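发件人：Larasati Rondonuwu
收件人：读书与组织讨论组
日期：2025年5月3日
主题：Re: Re: 提纲第二节，还有“联合”到底跟谁联合

各位好，

昨晚把Teguh那封长信从头到尾看了两遍，本来想当场回，结果写到一半睡着了，电脑还开着。今天是周六，脑子清楚一点，重新来。信会有点长，没空的朋友直接跳到最后看下次读书会的安排就行。

先把Teguh的原话贴上来，省得大家往回翻：

Teguh Ginting 写道：
> 大家好，提纲第二节我看完了，老实讲我有保留。
>
> 第一，这一节从头到尾在讲“广泛的联盟”，可是没有一句话说清楚这个联盟
> 靠什么站住。反对房租上涨的人，有租客，也有自己开小店的，还有
> 名下两三间房、自己也被银行压着的人。这些人今天能站在一起签名，
> 明天谈到租金上限的时候还站不站得住？我觉得提纲回避了。
>
> 第二，我们一月份那次在Bralier街挨家敲门，一共敲了758户，
> 回来以后大家都很兴奋，可是真正留下来参加第二次会的有几个？
> 签名不等于组织，这句话我们自己说过很多遍，写提纲的时候又忘了。
>
> 第三，我不赞成把工会那一段放在最后。现在的写法好像工会是
> 来“支援”社区的，像客人一样。仓库里上夜班的人和楼里交房租的人
> 就是同一批人，为什么要分成两节写？
>
> 我不是要拆台，我只是觉得这份东西印出去以后别人会拿来问我们，
> 到时候答不上来很难看。建议第二节重写，宁可晚一点。
>
> Teguh

好，我一条一条说，中间会扯远，请多包涵。

先说第一条。Teguh问的是最要紧的问题，这个我完全同意，而且我承认初稿里那段是我写的，写的时候确实偷懒了。当时想的是先把人请进门，门口不要摆太多牌子。可是你这么一问，我就想起去年我们跟Enik那几栋楼的住户开会，有位开杂货店的大叔，前半场讲得比谁都激动，说房东是吸血鬼，全场鼓掌。后半场谈到要不要支持商铺和住宅一起设租金上限，他突然就不吭声了，后来才知道他把店后面的阁楼租给了两个学生。我讲这个不是要笑他，他的处境是真的难，银行的利息他也要还。但是我们如果不在文件里把这件事讲明白，下次碰到的时候场面只会更尴尬。

所以我的意见是这样：联盟还是要广，但要写明中心在哪里。中心就是靠工资过日子、又要拿工资去交房租的人。小店主、有一两间房的人，我们争取他们，跟他们谈利息、谈水电、谈大公司怎么把街上的铺面一间间收走，可是不能为了留住他们就把租金上限从要求里拿掉。这句话写出来会得罪人吗？会得罪几个。我宁愿现在得罪。

不过我也要替初稿辩护一句。Teguh说提纲“回避”，我觉得有点重。第二节第三段其实写了“不同阶层在不同阶段的要求不完全一致”，只是写得太像教科书，读起来像没写一样（Retno看完的原话是“这句话我在哪本小册子上都见过”，唉，她说得对）。所以要改的主要是写法，要有例子，要有街名，要让人一看就知道讲的是我们这里。

第二条，关于敲门。数字没错，758户，我那本登记簿还在。你问留下来的有几个，我去翻了签到表，第二次会来了9个新面孔，第三次会还在的有6个。听起来很少对不对？我当时也很泄气。但是我想请大家看看这6个人后来做了什么。有两位现在负责他们那栋楼的群，楼梯灯坏了三个月，就是她们联名写信逼物业修好的。有一位在Flellow的仓库上班，就是他把我们介绍给夜班那边的同事，不然我们到现在连门都进不去。剩下几位来得没那么勤，但传单每次都帮忙发。

我想说的是，敲门这件事我们一直没有想清楚它是干什么用的。要是为了签名，那758户的效率其实不差。要是为了找人，那就应该换一种敲法：少敲几户，每户多坐一会儿，一个星期以后再回去一次。我们上次的问题就出在没有回去。大家冬天里跑了几个晚上，都累坏了，回来以后把表格往箱子里一放，等到想起来要打电话，人家已经不记得我们是谁了。Kartini那时候就提过要做回访，我们说好好好，然后就没有然后了。这件事我要自我批评，排班表是我管的。

所以第二节里我想加一小段，专门讲“签名之后做什么”。不用长，就讲三件具体的事：谁去回访，多久之内回访，回访的时候带什么问题去。我特别想强调最后这个。我们去敲门老是带着答案去，一开口就是“我们主张如何如何”，人家站在门口抱着孩子，锅还在火上，听你讲五分钟主张，客气地点点头，签个名把你送走。如果带着问题去，问“你们楼里最近涨了多少”“上次修水管是谁出的钱”，聊出来的东西完全两样！Fikri是我们里面最会聊的，他那次在四楼一位老太太家坐了快一个钟头，茶都喝了两壶，我们在楼下冻得直跺脚骂他，结果老太太把整栋楼这些年租金怎么涨的都讲给他听了，比我们查的任何资料都清楚。

顺便说，我不太同意“签名不等于组织”这句话被当成口头禅来用。道理没错，但说多了会变成瞧不起签名。对很多人来说，在一张纸上写下自己的名字和门牌号，已经是很需要胆子的事情，尤其是房东就住在楼下的那种。我见过有人签完又追出来要求划掉的，也见过划掉以后第二天自己又来补签的。这些都算数。

第三条，工会那一段的位置。Teguh，这条我举双手赞成，而且我觉得你说得还不够狠。初稿那种写法，先讲社区，再讲学校，再讲医院，最后来一句“工会运动也应积极参与”，好像发请帖一样。仓库夜班的人下班回家，睡的就是我们在讲的那些隔间。涨工资的要求和压房租的要求本来就是同一笔账的两头：工资涨了，房租跟着涨，等于白涨。反过来也一样，要是房租压住了，老板就说你们日子好过了，工资不用加。两头不一起抓，哪一头都抓不牢。

我上个星期试着把这两节并起来写，写了4页，发现最难的是开头。从工资写起，社区的朋友会觉得又是工会那一套；从房租写起，工会的老师傅会说你们年轻人就知道租房子。后来我干脆从一个人一天的时间写起：几点起床，坐多久的车，做几个钟头，回家以后几点能睡。时间是大家都懂的东西。初稿我放在附件里了，请大家狠狠改，千万不要客气，也不要只改错别字（说的就是你，Fikri）。

说到仓库，顺便回应一下上次有人在会上提的自动化问题，因为那天时间不够，大家只讲了个头。我的看法比较简单，可能太简单了，请批评。机器本身我不怕，我也不觉得我们应该反对机器。问题一直是省下来的时间归谁。原来十个人做八个钟头的活，现在五个人就能做完，那是十个人各做四个钟头，还是五个人回家、另外五个人照样做八个钟头还要做得更快？这件事在技术上没有答案，它是个力量对比的问题。老板那边永远会讲成是技术问题，好像天要下雨一样，谁也没办法。我们在小册子里要把这层窗户纸捅破。

而且我想提醒一下，别一讲到自动化就只讲工厂和仓库。洗碗、备菜、收盘子、打扫，这些活向来工资最低，做的人里女的多、外地来的多，工会也最少去。以前大家觉得这种活机器干不了，所以讨论的时候从来轮不到她们。这个想法早该改一改了。食堂和餐馆的工友要是等到机器进了门再来组织，那就太晚了，谈都没得谈。Retno以前在后厨做过好几年，她愿意写这一部分，我先替她答应下来了（Retno不要打我）。 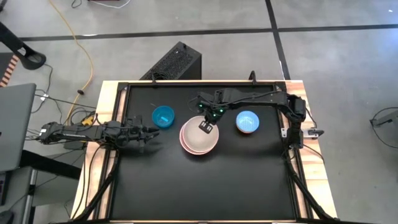

工作台上的碗和两只黑色机械臂

接着讲读书会里那篇文章的事。有几位私下跟我说，上次选的那篇太难，句子长得喘不过气。我承认，我自己也是查着字典读完的。可是我不想因为难就换成别人嚼碎了的东西。折中的办法是这样：下次只读前两节，每人认领一小段，用自己的话讲给大家听，讲错了没关系，讲错了才有得吵。Kartini建议每段讲完以后，必须有人举一个自己工作里的例子，举不出来就罚唱歌。我觉得很好，反正我唱歌难听，我会拼命想例子的。

另外有件事要跟大家商量。那篇文章里反复讲“垄断”，上次讨论的时候大家对这个词的理解差得很远。有人理解成“很大的公司”，有人理解成“只有一家公司”，还有一位新朋友以为讲的是桌上游戏……（我后来跟他聊了很久，很有意思的一个人，希望他下次还来。）我觉得提纲里用到这个词的地方都要补一句解释，或者干脆举本地的例子。比如Joshi那边，三条街的铺面现在归同一家物业公司管，租约都是同一个模板，这种事一讲大家就明白了，比讲定义管用得多。但是也要小心，不能让人觉得只要把这一家公司换掉就天下太平。换一家小一点的，租照样要交，照样会涨。这一层怎么讲，我还没想好，谁有主意请直接回信。

还有一个分歧我想摊开来讲，免得憋着。上次散会以后，有几位在楼梯口聊选举的事，聊到后来声音有点大。我的立场大家都知道，我觉得地方选举要参与，也要推我们信得过的人，但是不能把全年的力气都押在上面。Fikri觉得我太冷淡，他说普通人一辈子关心政治就是那几个星期，你那时候不出来讲话，平时讲给谁听？我想了几天，觉得他有道理，有道理的程度比我当时愿意承认的要高。可是我的担心也还在：上一轮我们帮忙跑票的那位，当选以前每个星期都来我们这里坐，当选以后一次都没来过，租金的提案他投了弃权票。弃权票！我到现在想起来还生气。

所以我想，问题也许可以换个问法：我们参与选举的时候，手里有没有一样东西是选完以后还留在我们手里的？一份名单，几栋楼的联络人，一批敢在会上站起来发言的人。如果有，那输赢都不白跑。如果没有，赢了也是替别人赢。这个想法还很粗，我不打算写进这次的提纲，先放在这里，大家想骂的可以骂。

Teguh说宁可晚一点，我原则上同意，但是不能无限期地晚。印刷那边我去问过了，师傅人很好，说稿子晚几天给没问题，只是纸价又涨了，我们原来留的钱恐怕只够印薄的那一种。我的想法是小册子就做薄，把附录整个拿掉，放到网上去。附录里那些表格说实话没几个人会看，看的人自己会上网找。封面不要再用拳头了，求求大家，拳头我们用了三次了，一次比一次像土豆。Kartini认识一位会做木刻的朋友，愿意帮忙，她去问。

分工我先这么提，不合适的请直接喊：

第二节重写：我和Teguh。Teguh你别跑，信写得这么好，不抓你抓谁。
工会与社区合并的那一段：附件是底稿，请仓库那边的朋友先看，看完我再动。
后厨和食堂的部分：Retno。
“签名之后做什么”：Kartini，回访的事她想得最早，也想得最细。
敲门时问什么问题：Fikri，请把你那一套写下来，不要只存在脑子里。
校对：轮流，每人看一遍，看完在文件末尾写上名字。

下次读书会照旧在老地方，晚饭以后开始，门铃坏了，到了请打电话或者在楼下喊一声。带孩子来完全没问题，里屋有地方给他们画画，蜡笔请自备，上次那盒已经断得差不多了。会读前两节，请带纸质的，屏幕太小一起看很费眼睛。没有打印机的跟我讲，我多印几份带去。

吃的方面，上回大家都带了饼干，一桌子饼干，没有一口咸的。这回能不能有人带点别的？我煮一锅汤。

最后想跟Teguh说一句，你信里说“不是要拆台”，其实不用写这句。我们这个组就是拿来拆的，你不拆我还不放心。我回得这么长，有几处语气可能急了，是因为你戳到了我自己也不满意的地方，别往心里去。

附件打不开的话告诉我，我上次发的那个格式好像有一半人打不开。

Larasati

又及：登记簿里有几页字迹实在认不出来，门牌号像是Bralier街的，笔迹像Fikri的。Fikri，你来的时候自己看看。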